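Kapitel 4: Die Vorführung im Musterbad

Am Besuchertag in Hernden läuft bei mir alles nach dieser Liste. Ich hab sie mit Niall Semple nach dem letzten Durchgang im Dezember neu sortiert (die alte war ein Graus!).

1. Arm in Grundstellung fahren, Not-Halt in die Hand nehmen. Der bleibt da auch, bis der letzte Gast draußen ist.

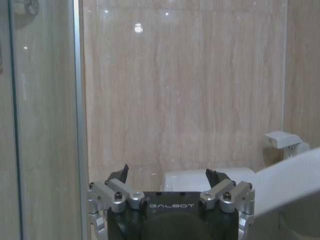 2. Programm Mowat laden und die Geschwindigkeit auf Stufe 2 stellen. Schneller sieht zwar toll aus, aber dann kommt beim Erklären keiner mehr mit.

ACHTUNG: Gäste stehen immer hinter der Bodenlinie, auch wenn sie ganz lieb fragen.

3. Den Greifer langsam absenken und dabei reden, reden, reden!

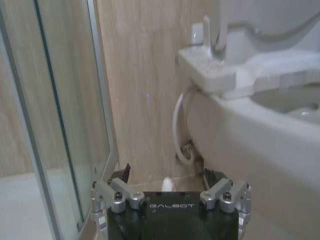 4. Bei Fehler 123 einmal quittieren und von vorn anfahren. Kommt er wieder, brecht ihr ab und zeigt solange das Video von Vurnon. 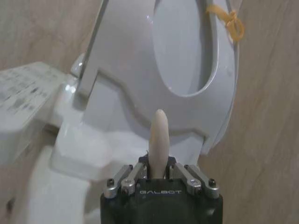

5. Jetzt kommen die Fragen, und die erste ist fast immer, was das Ganze kostet. Ich verweise da an Verovwood und erzähle lieber vom Anfahren. Am hochgeklappten Sitz lässt sich das prima zeigen, und das gelborange Gummiband daran bitte dranlassen, auch beim Wischen. Danach dürfen die Gäste den Ablauf am Tablet selbst starten.

Hinweis: Das Protokoll hat inzwischen nahezu 2.000 Einträge, also vorher sichern.

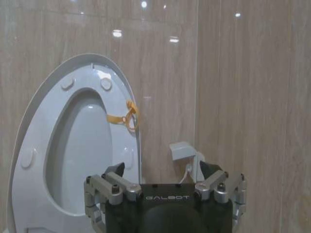

Text: Jummai Nwosu | Stand: 2026-07-23

6. Zum Schluss Arm zurück in die Grundstellung, Tablet ans Ladekabel, Strom am Hauptschalter aus. Wer abschließt, trägt sich bitte im Heft neben der Tür ein.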